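4.3 Fitting the processor and memory

Read section 4.1 before starting. The board must be out of the case and lying flat on a clean, dry work surface. Do not work on carpet. Keep the socket cover; it is required if the board is returned to Ramstead under warranty.

CAUTION: The socket contacts bend easily and cannot be straightened on site. Do not touch them, and do not brush or blow on them.

1. Put on the wrist strap and clip it to the earth point on the bench.

2. Press the load lever down, move it sideways clear of its catch and raise it fully.

3. Lift the load plate by its edge. Leave it standing open.

4. Hold the processor by two opposite edges. Match the notches to the keys in the socket and lower the processor straight down. Do not slide it.

5. Check that the processor lies level. If one corner is high, lift it out and repeat step 4.

6. Close the load plate, then lower the lever and hook it under the catch. Firm pressure is normal at this stage.

7. Check the metal frame round the socket. The screw at the hinged bracket must be tight. Use a Phillips screwdriver of the correct size and stop as soon as resistance is felt.

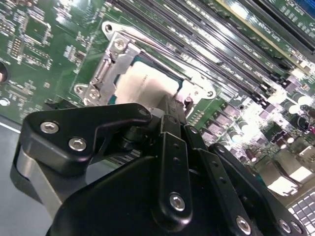
The four memory slots lie beside the socket, parallel to one another. Small parts stand close to the frame, so keep the screwdriver upright when working near it. The printed labels next to the slots are small; use the bench lamp at a low angle if they are hard to read.

Daryna Antoniuk asks that fitters do the memory before the cooler, as a large cooler overhangs the nearest slot and she has twice had to take one off again. Either order is permitted. If the Zondham cooler is used, follow hers.

8. Open the latches on the slots to be filled. For a kit of 2 modules, see table 4-B for the correct pair.

9. Line up the notch in the module with the key in the slot. Press both ends down evenly until the latches close.

NOTE: Do not mix modules of different speeds. A mixed set will run at the speed of the slowest module or may fail to start.

10. Remove any old thermal compound with a lint-free cloth. Apply new compound as described in 4.4.

11. Fit the cooler and plug its lead into the processor fan header. The fan should idle at 600 rpm and must not exceed 3,000 rpm under load. Readings are shown on the monitor page of the set-up screen.

CAUTION: Do not switch on without a cooler, even for a short test.

Changes to this section: steps 7 and 11 revised 10/26/26. Torque table moved to appendix C.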